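Call for Participants: Home Tea and Coffee Diary Study
Nurkora Institute for Daily Life Research, Stondonen
Published 2021-03-03

We are looking for 88 adults who drink tea or coffee at home and are willing to write a short diary for 10 days. The study is called Clutero. It asks how people take small breaks when the place of work and the place of living are the same.

Who can take part
You are 18 or older and you live in Stondonen or in the villages near it. You work or study from home at least three days in a week. You drink at least one hot drink per day. It is not important if it is tea, coffee or something else, with sugar or without.
We are sorry that we cannot accept two persons from the same household in this round.

What you will do
First you fill in a questionnaire, which takes 20 minutes. After this you keep the diary. Each time you make a hot drink, you write the hour, where you drank it, if you were alone, and what you did before you stood up. One or two lines are enough. We do not correct spelling, and you may write in any language that you feel comfortable with - please only tell us which one when you register.
At the end there is one telephone talk with a member of our team. You can refuse any question.

What you receive
Each participant who completes the diary receives a voucher of 500 crowns for the Ogbonna bookshop. If you stop earlier, you receive a part of it for the days you have completed.

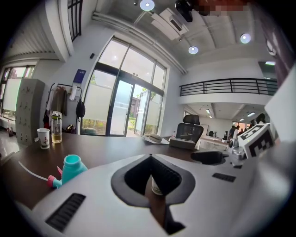
A cup on a dark wooden desk.

Your data
Your name is kept apart from your diary. The diaries are stored in our office and are read only by the research team. You may ask us to delete your diary until the end of June, and you do not have to give a reason.

How to register
Write a letter or a card to Nurkora Institute, Clutero Study, P.O. Box 2790, Stondonen. Please include your telephone number and the best hours to call you. We answer every letter, also when all places are already taken.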